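Review: Tretcombe Home Task Safety Kit, second edition

The Tretcombe kit is a binder, a roll of floor tape and a set of checklists for people running humanoid robots in kitchen-type rooms. It costs $987, and I wanted to know what that buys you over common sense and a marker.

The binder is thick and half of it is definitions. The useful part is the task sheets. I tried the one for moving produce from a basket to a fridge, and it asks sensible things: where the basket sits, how close the hand may come to a hard edge, who holds the stop button. 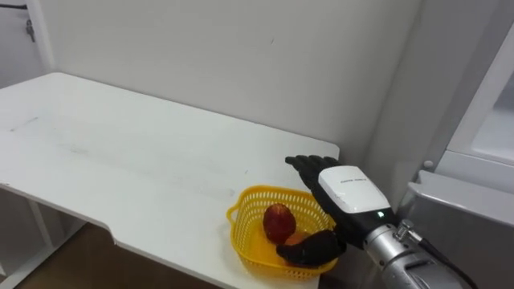 Hand over the basket, near the front corner of the table.

My gripe is that the sheets stop at the hand. Two lines cover cables, and both just say to keep them "tidy". A standing robot trailing cable past its knees needs a proper rule, with a maximum length and a spot where nobody walks. The tether section is better – it wants the strap checked before every run and signed for.

Then there's the claim on the box that the method was "proven over 2,000 tasks" at Vorkport. I looked for the results and found a logo. Maybe they exist. I'd want to read them before I told my insurer anything.

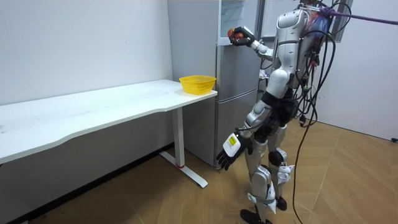
Prutik commented that the cable lines were even thinner in the first edition, and that their lab wrote its own page and taped it inside the cover.

I'd do the same. Buy it if you're starting from nothing, and skip the floor tape, which lifted at the corners by May.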